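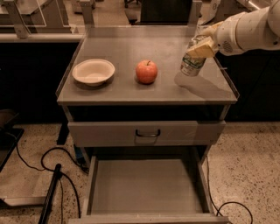
Pivcombe Small Livestock Scale, long-term review

Posted 2019-09-28

I have wanted a proper scale for the pigs for more years than I care to admit. Up to now I had always used the tape method, where you measure around the heart girth and down the back and do a bit of arithmetic on the barn wall, and if you have ever tried to run a tape around a gilt who has just noticed that you have a bucket, you know how much faith to put in the answer. So this May, after a decent sale of feeder pigs, I finally ordered the Pivcombe platform with the side panels. It cost me $629 with the panels, shipping on top of that, and I have used it nearly every week since. I think that's long enough to have an opinion!

First, what you get. There's a low steel platform with a ribbed rubber top, two side panels that bolt on, a swing gate at each end, and a little readout on a cord that you can hang wherever you like. The platform by itself is 55 pounds, so I can drag it from the barn to the run without help, though I wouldn't want to do it twice in one afternoon. With the panels on it's a two-person job or a tractor job. The bolts are all one size, bless them for that, and the wrench in the box is a real wrench that now lives in my coat pocket.

Putting it together took me most of a morning. The instructions are fine until you get to the gates, where the drawing shows the latch on the opposite side from where the holes are. I put the first gate on backward, took it off, had a cup of coffee, and put it on right. If yours looks wrong in the drawing, go by the holes.

Now for the weighing. The readout has a hold setting that averages things out while the animal shuffles, and I have been very pleased with it. My old barrow came in at 215 pounds, and when I walked him around and sent him through again he came in at 215 pounds again, which made me feel quite scientific. The small ones are harder. A young pig straight off the sow wants to turn around on the platform, and the hold setting takes so long to make up its mind that the pig has its nose through the gate by the time you get a number. I ended up weighing the little ones in a plastic tote set on the platform, with the tote zeroed out first, and that works nicely.
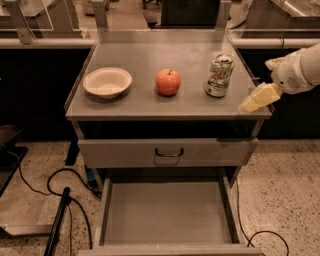
A bowl, an apple and a can on top of the gray cart.

What has really changed for me is the feeding. I always fed by eye and by habit, the same scoops my father used, and I figured the pigs would tell me if they wanted more (they always want more, so this isn't much of a system). With a weight every week I could finally set the feed I was pouring against the growth I was getting. The pen on the north side was eating just as much as the others and putting on less, and I'd never have caught it by looking. That pen is drafty. I closed up the gap behind the waterer and bedded them deeper, and they have been coming along better, though I'll grant you the weather warmed up too, so I can't swear to which one did it.

The readout stores weights, and the box says it holds 3615 of them. I'm sure it does. Getting them back out is another story, as you have to page through with one button, newest first, and there is no way to tell it which pig is which. I went back to my notebook after the second week and I'm happier for it.

A few gripes. The rubber top is slick when it's muddy, and I've taken to throwing a handful of shavings on it. The cord to the readout is too short if you're working alone and want to stand behind the pig. And the battery door is held shut with one tiny screw that I have already dropped in the straw and found again by pure luck. I'd buy a spare.

I did look at the Girell before I bought, and it's a handsome thing with a longer platform, but the gates only open one way and my alley runs the other. If you keep full-grown sows you should look at it anyway. Mine fit on the Pivcombe, but snugly, and one of them lets me know about it.

Four stars out of five from me. I'd knock it up to five if they'd lengthen that cord and fix the drawing of the latch.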